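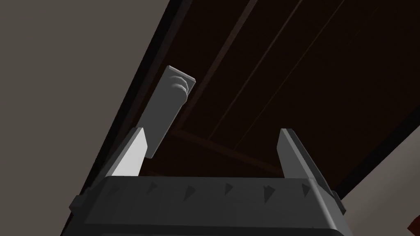 5. Comparing two grippers in the Edwards flat

This section covers running the Zinton parallel gripper against a second finger set, using the Skirolach simulator and the Drisik controller. It assumes you have finished Section 4 and have two arms that move when told. If you have two arms that move when not told, go back to Section 4.

The Edwards flat is the furnished home supplied with Skirolach. It has doors, framed prints, a hallway and plenty of things to drive an elbow into.

5.1 Before you start

1. Open the flat from the scene menu and wait for the lighting to settle. The progress bar reaches the end well before the lighting does.

2. Load the arm profile. Confirm that left and right are assigned as you expect. They are the robot's left and right, a convention that has outlived several arguments.

3. Set the finger opening limit to 81 mm for both sides. The Drisik panel will accept a larger number with every appearance of goodwill and then ignore it.

4. Save the start pose under a name you will recognize in January. "test2_final_new" is not such a name.

Note: Contact settings are stored with the gripper, so swapping finger sets swaps the friction values too. To compare finger shape alone, copy the friction values across by hand. To compare everything at once, leave them, and say so in your write-up.

5.2 Checking the open and closed positions

1. Send both arms to the start pose with the fingers up.

2. Open the left gripper fully. Close the right one until the fingers are nearly touching.

3. Switch to the body view and check that both grippers are visible above the white cover. If you can see only one, the other is behind the robot, and it got there by a route you should look into.

4. Drive the base down the hallway at creep speed. Stop before the bin.

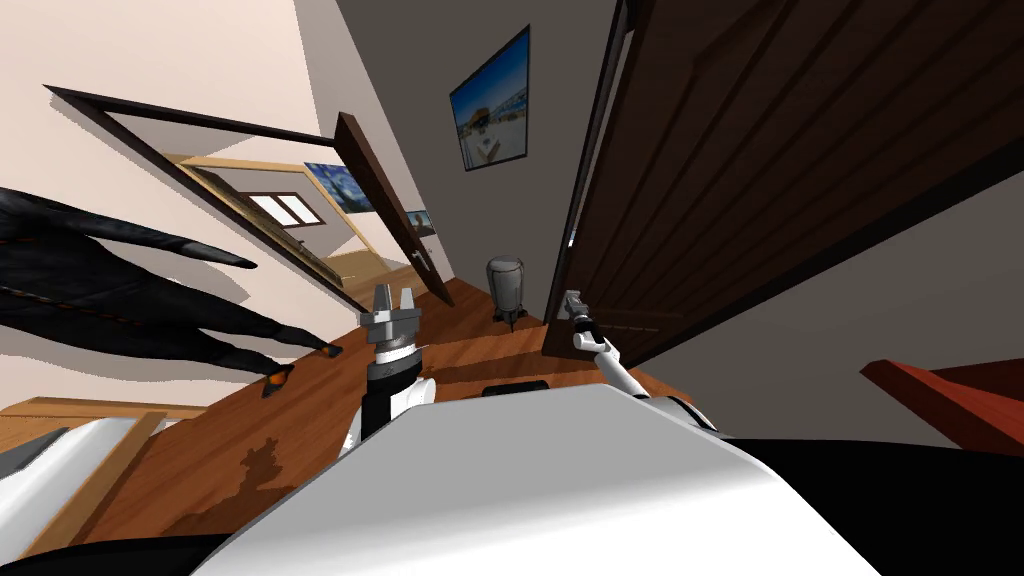
Figure 5-2. Body view in the hallway: left fingers spread, right fingers close together.

Caution: The dark door has a collision surface. So has its frame. The right arm will find either of them given the chance, and Drisik reports both as "external event", a phrase it also uses for dropped packets.

5. Read the finger gap off the controller and compare it with the gap in Skirolach. A difference of a millimetre or so is ordinary. Anything larger means the two programs disagree about where a finger ends, and you should re-import the finger mesh before going further.

5.3 Wrist camera check

The wrist camera is where most comparisons go wrong, usually in a way that looks like a bad gripper.

1. Select the wrist view for the arm under test. Both fingers should be in view, with the rim of the housing along the bottom.

2. Open the fingers and look through the gap. You want to see whatever you mean to pick up. A view of bare wall at this stage is a pose problem, and no amount of adjusting the exposure will put an object in it.

3. Compare the brightness of the two fingers. One will often be much paler than the other, depending on which way the wrist is turned to the light. If your tracking relies on finger edges, rotate the wrist and check again from the shaded side.

4. Record 216 frames with the gripper still, then play them back. Nothing should move. If the fingers tremble, lower the position gain on the Drisik panel one notch at a time, resisting the urge to find out what the top notch does.

5. Repeat with the wrist turned toward something busy, such as a screen or a framed print. Pictures on the wall have edges of their own, and edge trackers are easily flattered by them.
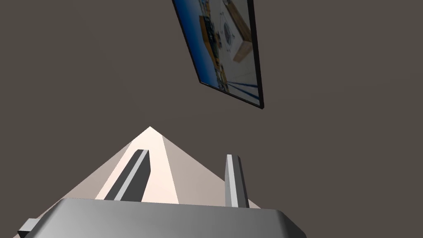
Angharad Kemeys wrote in after the last edition to say that step 5 ought to come first. She lost an afternoon to a tracker that had locked onto a screen and was reporting excellent grip on it. We have left the order alone, but you may do it her way and we won't mind.

5.4 The table trial

1. Move the robot up to the wooden table and raise both arms clear of the top.

2. Choose one object and keep it for the whole trial. The grey rounded one with the dark base is a fair test: it is wider than it first seems and it has no handle to be clever about.

3. Set the closing force to 40 per cent on both sides.

4. Run the pick from the left, reset, and run it from the right. Reset the object as well as the arms. (People forget the object.)

5. Log each attempt as held, slipped or missed. Please don't add a fourth category called "sort of".

6. Continue until the log holds at least 1275 attempts across both finger sets. Overnight is a good time for this. Turn off automatic updates on the host machine first, having learned that from us and not from experience.

Note: Skirolach will draw a graph after only a handful of attempts. It will be a very confident graph.

Caution: Keep the right arm's resting pose away from the edge of the door. On reset, the arm takes the shortest path home, and the shortest path pays no attention to joinery. 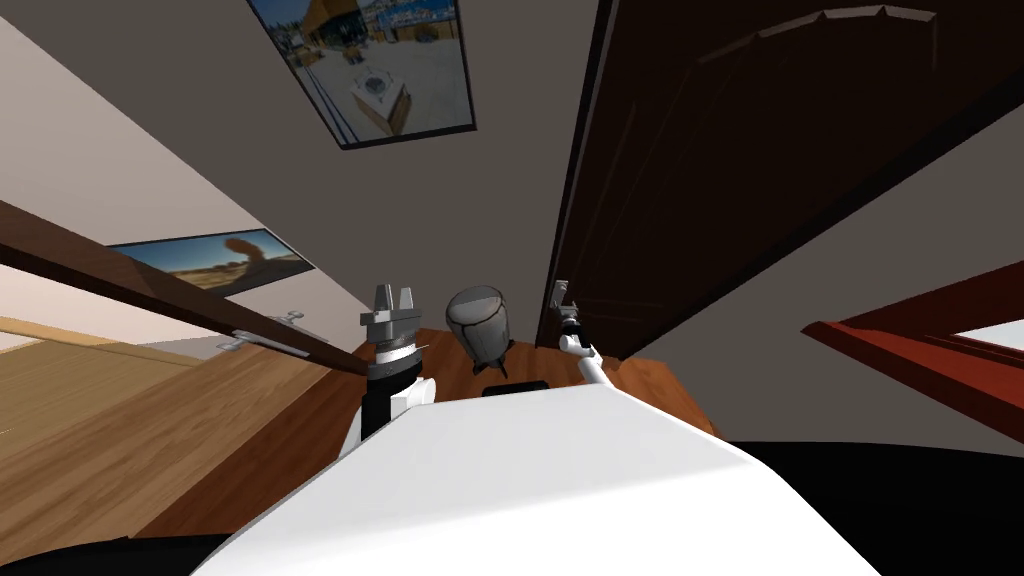 Emrys Gough asks whether the slimmer right arm puts its gripper at a disadvantage before the trial begins. It can, a little. Swap the finger sets between arms at the halfway point and keep the two halves in separate logs; if the winner changes sides along with the arm, you have been measuring the arm. Section 6 deals with that case, under Wrist Stiffness.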